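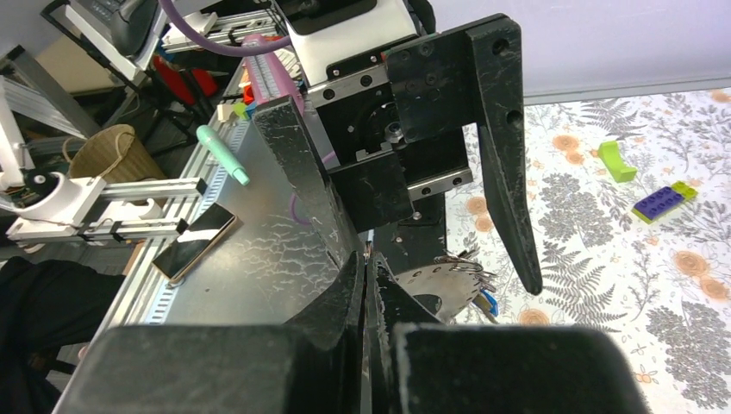 Growing Garlic in a Small Square Bed
by Cúc Tô
Filed under: Vegetables, Fall planting

Garlic is the crop I get most excited about all year, and I think a lot of that comes down to the timing. Everything else in the garden is winding down, the tomatoes look terrible, the beans have gone stringy, and there you are putting something new in the ground! It sits there all winter and then comes up green before you've even cleaned your seed trays.

This guide is for a raised bed three feet on each side, the size I have by the kitchen steps. That gives you 1296 square inches of soil, and garlic makes good use of every bit of it. If your bed is longer or skinnier, keep the same spacing and you'll be fine.

What you'll need
Seed garlic, hardneck or softneck
Finished compost, enough for a layer 2 inches deep
A hand fork or small cultivator
A stick or dibber marked at 2 inches
Straw or shredded leaves
Labels and a pencil (marker fades by spring, pencil doesn't)

Choosing your garlic
Hardneck types send up a curly flower stalk, called a scape, and they handle cold winters well. The cloves are big and easy to peel. Softneck types have more cloves per bulb, store longer, and are the ones you want for braiding.

I grow one of each. My hardneck is Tillman, a strain passed around at our seed swap, with fat purple-streaked cloves and a real bite when it's raw. My softneck is Potard, milder and a bit smaller, and it's usually still firm in the pantry when the new crop is coming up. If you only have room for one and your winters are cold, go hardneck.

You can plant garlic from the grocery store, and I did it my first year. Some of it grew and some of it sulked. Seed garlic costs more, but you only have to buy it once if you save your best bulbs for replanting.

Getting the bed ready
Start in September, even though you won't be planting yet. Pull whatever is finished, shake the soil off the roots, and get the weeds out while they're small. Garlic is terrible at competing with weeds. The leaves are thin and upright and cast almost no shade, so anything that sprouts next to them has a party.

Spread the compost and work it into the top few inches with the hand fork. You don't need to dig deep. Then water the bed and let it settle. A second crop of weeds will pop up after a week or so – scrape those off with the side of the fork and you've saved yourself a lot of kneeling next spring.

Skip any spot where you grew onions, leeks or garlic last year. If you only have the one bed, at least watch closely for rotting bulbs at harvest, and move things around when you can.

When to plant
Aim for a few weeks before the ground freezes. You want roots before winter and not much top growth. If green tips come up anyway during a warm spell, don't panic. Mine do it nearly every year and they come through under the mulch looking a little yellow at the ends.

Planting, step by step
1. Break the bulbs apart the same day you plant. Leave the papery skin on each clove. Set the small inner cloves aside for cooking, and plant the big ones. Big cloves make big bulbs!

2. Mark your rows. I space the cloves 6 inches apart in every direction, starting 3 inches in from the edge. You can draw the lines right in the soil with the end of a stick.

3. Poke a hole at each crossing and drop in a clove with the pointed end up and the flat root end down. The tip should end up 2 inches below the surface. In a very cold area, go a little deeper.

4. Fill the holes, pat the soil down gently, and water well.

5. Cover the bed with 4 inches of straw or shredded leaves. Leaves are free and they work beautifully, but shred them first. Whole maple leaves pack down into a wet mat and the shoots have a hard time getting through.

6. Draw a quick map. Labels wander off over the winter, and I have spent one spring guessing which half was Potard.

Through the winter
There's really nothing to do here. If wind strips the mulch, put it back. I use a piece of old netting held down with stones once the weather gets rough.

Spring care
When the shoots are up a hand's width, pull the mulch back a bit from the stems and leave it between the rows. Feed the bed now. I like fish emulsion mixed the way the bottle says (yes, it smells, pick a day when you aren't having people over). Feed again a few weeks later and then stop. Late feeding gives you lots of leaves and not much bulb.

Water when the top inch of soil is dry. I check on Thursday after work and then again over the weekend, and that catches most dry stretches.

If you're growing hardneck, the scapes show up in early summer. Snap or cut them once they've made a full curl. Chop them into scrambled eggs, grill them whole with oil and salt, or blend them into pesto with a handful of parsley. I would grow hardneck garlic for the scapes alone.

Knowing when to harvest
Stop watering once the lower leaves start to brown. When the bottom third or so of the leaves are dry and the upper ones are still green, dig up one bulb and look. You want plump cloves and tight, whole wrappers. If the skins are thin and the cloves aren't well divided, wait another week. If the bulb has started to split open, get the rest out that same day!

Loosen the soil with the fork well away from the bulbs and lift from underneath. Yanking by the stem can tear the neck, and a torn neck won't store.

Curing
Brush off the loose dirt and leave the roots and stalks on. Hang the plants in small bunches, or lay them on a rack, somewhere shady with moving air. A porch or garage works well. Give them three or four weeks, until the necks feel papery and no longer squishy when you pinch them. Then trim the roots and cut the hardneck stalks down to a short stub. Softnecks can be braided while the stalks are still a little flexible.

Last summer the Potard half of my bed came to 735 grams after curing. The Tillman half was heavier, but I'd given away several bulbs before I thought to get the scale out.

Storing and saving seed
Keep cured garlic in a mesh bag or open basket, cool and dry, out of the fridge. Before you start cooking your way through it, pick out the largest, cleanest bulbs and put them in a separate bag labeled SEED in big letters. Hide it from the rest of the household if you have to. Those go back in the ground in fall, in a different bed if you've got one.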